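Papers > Wanard Workshop > Section 4
March, by Raghavendra Gounder and Rekha Varma

4. Keeping track of two grippers when there's not much to look at

I'll start with the part of Cliller that gave us the most grief, the pose tracker. Every demonstration comes in as two wrist videos plus a view from head height, and before any of it reaches the policy we need to know where each gripper was at every timestep. Our first version leaned on visual features from the wrist cameras alone. That's cheap, it needs no extra gear, and on a cluttered bench it works a treat. We'd tuned it on a cluttered bench, of course, so we were feeling pretty good about ourselves when we moved to the pale board.
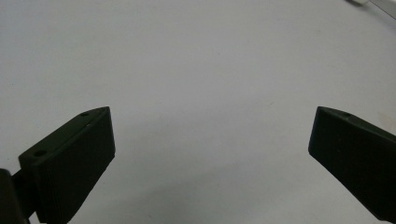

Figure 4. Wrist view with the fingers open over the board.

Feature tracking wants corners, and it wants them spread over the whole image. With a view like the one in Figure 4, the strongest corners by a mile are the squared finger tips and the little round holes along their top edges, and those are bolted to the same tool as the camera. They never move in the image, so a naive tracker decides the gripper is sitting still. We mask the fingers out with a fixed polygon, fitted once per tool. Then you're left with a few tiny specks and a soft grey shadow, and the shadow is worse than useless, as it can shift along with the hand. Rekha's fix was to score each frame by how many unmasked features survive matching, and to hand the low scorers over to Fonby, our inertial filter, until the score recovers.

Of the 2681 clips in the set, 294 had at least one stretch where the handover kicked in. I'd expected far fewer! Most of those stretches were short, though, and Fonby drifts slowly enough that a short gap does no real harm. The long ones are where it goes wrong, usually while one hand is parked and waiting for the other. 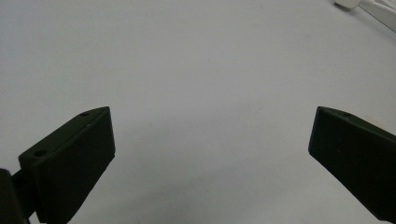
We tried the obvious trick of lowering the corner threshold when the score drops. It gave us plenty more features and nearly all of them were sensor noise, which the matcher then happily paired up from frame to frame (I lost a whole Sunday to that one). A gyro check throws out most of the bad pairs, but by then you're trusting the gyro anyway, so we dropped the lower threshold and kept the code simpler.

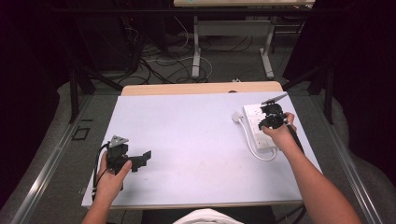

Figure 6. Head-height view of a two-handed demonstration.

The second half of the tracker, which we call Guillot, works from the head-height video and exists mainly to pull Fonby back into line. It doesn't care how bare the board is, as it can use the rails, the table edges and whatever else is in the background. Its weak spot is the hands themselves. When a gripper is closed on something bulky, like the white power strip in Figure 6, the tool and the hand hide part of the object, and an object-based pose estimate gets wobbly. So Guillot fits the tool body first and only uses the object as a loose prior. The cable gets no say at all, because a bendy thing that curves off across the board tells you very little about where the jaws are.

Running both halves together brought 77 of the long-gap clips back inside our error limit. Another 67 still fail, and we've left them out of training. Rekha reckons a joint smoother over both hands would rescue a fair few of those, and she's got a branch going, but it's slow and I haven't been game to merge it.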